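Buy the Fingers First

Every few weeks a shop owner writes to ask which robot arm to buy. They send me a spreadsheet with reach, payload and repeatability in neat columns, and at the very bottom, if it is there at all, a line that says "gripper, TBD." I think they have the list upside down. For small parts work, the gripper should be the first thing you choose and the arm should be the last.

I have spent most of this spring comparing grippers at Skeltgate, the shared bench space where I rent time. The job was sorting loose fasteners, the kind of work a lot of small manufacturers still do by hand at the end of a shift. I ran the same tests with three kinds of fingers: the wide flat pads that shipped with our Sarnent gripper, a soft silicone pair from Galtel, and a narrow tapered pair. The arm, the controller and the software stayed the same the whole time.

The total came to 1539 picks. The flat pads did well on anything big enough to stand clear of its neighbors. Once the parts were touching, the pads would come down on two or three at once and lift whichever one they happened to squeeze. The silicone fingers were gentle and forgave a bad approach angle, and they were the best of the three on wing nuts. They also bent when they had to push a bolt aside, so the last quarter inch of every move was a guess. The tapered fingers missed more often when the position estimate was off, but they could get in between things. On a crowded table that mattered more than anything else I changed.

People push back on this. The usual argument is that a better arm makes up for a plain gripper because it puts the fingers exactly where you want them. I tested that too, as far as I could. We borrowed a Szulc arm for 20 days. It costs a good deal more than ours and its repeatability on paper is better. With the flat pads on it, it did the same wrong thing in the same place every time. A pad that is too wide for the gap is still too wide when it arrives on target.

The price difference is what bothers me most. A set of tapered fingers cost us 635 dollars with the mounting plate. The step up from our arm to the next one in the range was 4000 dollars. I have watched shops spend the second number without a thought and then argue for a month over the first.

Cameras are the other half of it, and they get even less attention. A camera on a post sees the table well until the arm moves in, and then it sees the arm. A camera at the wrist moves with the fingers, so the view gets better as you get closer. The trouble is that the fingers themselves take up part of the view, and a wide finger takes up more of it. This is one more reason I favor narrow ones. Picking a finger shape is also picking how much of the table your camera gets to look at, and I have yet to see that on a data sheet.

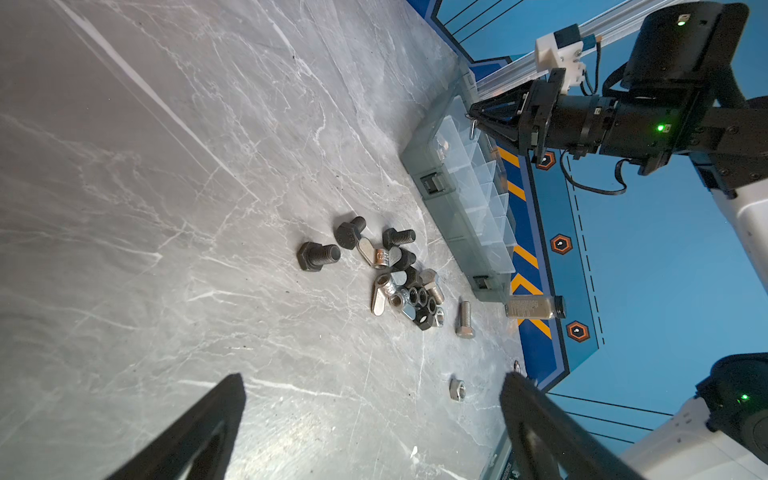 Loose bolts, wing nuts and nuts between the two arms, from the wrist camera.

A pile like this is a fair test, and it is harder than it sounds. A hex bolt on its side gives you a shank and a head, and they are different widths. Wing nuts have no good pair of parallel faces unless you come at them from the right direction. Stacked nuts look like one part to most detection software. Vendors tend to demonstrate with a single clean cube on a plain surface, and I would ask any of them to try a handful of mixed hardware before you sign.

There are cases where I would say something different. If your parts arrive in trays, already apart and facing the same way, almost any gripper will do and you should spend the money on speed. If they are heavy, payload decides it for you. And if you handle food or glass, you want the soft fingers whatever they do to your accuracy.

For everyone else, my advice is to take a handful of your own worst parts to the vendor and dump them on the table. Try two or three sets of fingers on whatever arm is there. Write down what each one drops and what it picks up by mistake. Then go home and choose the cheapest arm that can carry the fingers you liked.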